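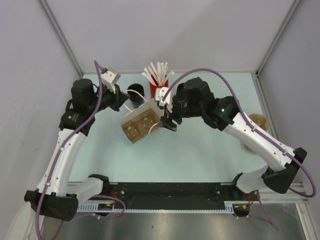 Takeout Packing Set

README, last updated 2020-09-27
Maintained by Zaid Khasawneh

What is in this set

Short recordings of one counter job: getting a drinks order ready to leave. An empty cup tray goes into a paper carrier bag, the cups go into the tray, straws are added, and the bag is lifted by its handles and moved to the pickup side. Some recordings cover the whole job and some cover only one part of it.

There are 181 recordings in this release. Of these, 43 are bag handling only, meaning the bag is opened, straightened or lifted and no cup is touched. Each recording has one line of text saying what the job was.

Items

Bag. White paper carrier with two rope-style handles. The bags came flat from Gerska in a carton of 300 and were reused until the bottom fold gave out. A bag that has been used a lot stands less straight and its mouth stays open wider. We kept these in on purpose, as a counter has soft bags too.

Cup tray. Brown molded cardboard with recessed compartments and raised dividers. It fits inside the bag lying flat. If it goes in at a slant one corner catches on the side of the bag and has to be pushed down. Trays are from Paju.

Cups. Black and red are the main ones. The black cup is used as a drink cup. The red cup is either a drink cup or the straw holder, depending on the job line. No liquid is used anywhere in the set.

Straws. White, paper wrapped, kept standing in the red cup. They are not arranged between recordings, so they lean whichever way they fell. A job that calls for straws always calls for 2.

Surface. Pale aqua tabletop with light gray walls at the back and sides. It was wiped down at the start of each day.

Jobs

tray_in - put the cup tray into the bag
cups_in - put the cups into the tray
straws_in - take straws from the red cup and lay them in the bag
bag_lift - lift the bag by both handles and set it down on the pickup side
bag_fix - stand up a bag that is leaning or has fallen over
full_order - all of the above, in whatever order works

Starting positions

The bag starts near the middle of the table, a bit left or a bit right. The cups start behind it or beside it. For bag_lift the tray is already inside. For bag_fix the bag may be on its side, and the tray may have slid partway out.

Handles start in three ways: both standing up, both folded down outside, or one of each. The column handle_start says which. It was filled in by hand and was checked once, in the week after recording.

Folders

Recordings are sorted by job name. Inside each job folder there is a file called notes.txt with anything odd from that day - a torn handle, a tray swapped halfway, a cup that rolled off the table. Please read it before dropping a recording as bad.

Known problems

Torn handles were glued back and the glue spot is stiff, so those handles do not fold like the others. They are marked glued in notes.txt.

The straws_in folder is thin compared with the rest.

A few job lines say "holder" where they should say "tray". We left them as they were. If you are matching on words, treat the two as the same.

Next release

Planned for December. It will add the Stusier lidded cups and a wider tray. The folder names will stay the same.

Use

Free for research and teaching. Please name the Wukeo packing project if you publish with it. Send corrections to Zaid with the job name and the recording number.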